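Workshop tips: guiding an arm through a processor swap

4 minute read

Search tips and guides Go

If you've ever taught a child to ice a cake by holding the spatula with them, you already know most of what I'm about to say. Showing a robot arm a job is much the same, only the pupil never gets bored and you do, so put the kettle on first.

Start with the lever up and the load plate open before you touch the controls, and have a good look at the socket with a torch. 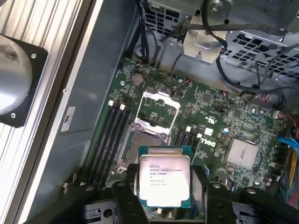

Go slower than feels sensible. Whatever you do, the arm will learn, and that includes your dithering, so if you've wobbled halfway down it's kinder to stop, back off and begin that showing afresh. I kept 26 good ones from my first batch and was very glad I'd been strict (Baiba Venckus talked me into it, bless her).

Lay the computer down flat and don't let it shift between goes.

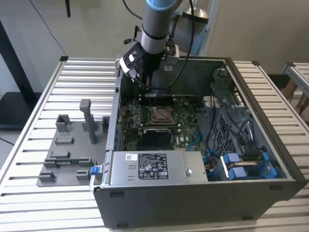
Loose cables catch out nearly everyone I've helped, me included! They droop, they snag, and one tug spoils a lovely smooth run. Before each showing, swing the arm through its whole reach by remote and watch the black cable that loops down past the gripper, and see where the blue ones inside the case are lying too. Keep your fixture plate on the same side every time, ours sits to the left, and mark its corners with tape.

Last of all, practise the hover. Stop just over the socket, breathe out, check your line from two sides, then carry on down.

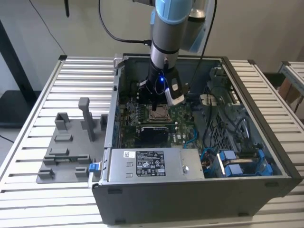

Putting things away

Park the arm high, then name your recordings while you still remember which was which.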